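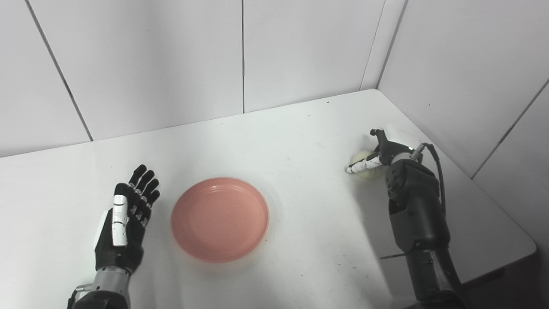
Plate, dusty pink, raised rim.

2024-04-11

Glaze batch 183, third attempt at the matte pink for the Gurkville order. Target is a flat, even pink across the base with a slightly lighter line at the rim. Kári wants the break at the rim kept. I agree, provided it is the same on every piece.

Mixed 2889 g dry, sieved twice through the 200 mesh. Left a tablespoon of hard grit on the second pass, mostly from the bottom of the Dhanial clay bag. Tanner opened that bag in February and it has been sitting folded over beside the sink. Marked it for test tiles only.

Specific gravity was too high after the first mix. Added water in small amounts until the drip off the stick matched batch 182. Forgot to write down the total water. Next batch: weigh the jug before and after.

Tiles:

- A, single dip, 3 seconds. Thin at the top edge, body color coming through. Reject.
- B, double dip, second coat after the sheen went off. Good coverage. Two pinholes near the foot.
- C, sprayed. Even, but the surface is dry to the touch and marks with a fingernail. Too little on, or too far from the work.
- D, same as B on bisque wiped with a damp sponge first. No pinholes.

D is the one to repeat. One tile proves very little, so six more go in on the next firing, split between the top and middle shelves.

Kiln: cone on the bottom shelf was barely bent, top shelf fully over. Same gap as last time. Afshin thinks the lower element is tired and has measured resistance on all of them; numbers are on the sheet taped to the controller. Erkura quote a new set but gave no delivery date. Until then nothing for Gurkville goes below the middle shelf.

Colorant: Caradog asked whether we could drop the stain by a fifth to save money. Tried it on a spare tile – it goes beige. Leave as is.

Open:

- Dilwyn to cut new shelf props, the short ones are chipped
- ask Drotingate if the frit is from the same lot as last year
- acid test on D, overnight in vinegar, lid on
- relabel the two white buckets, both say CLEAR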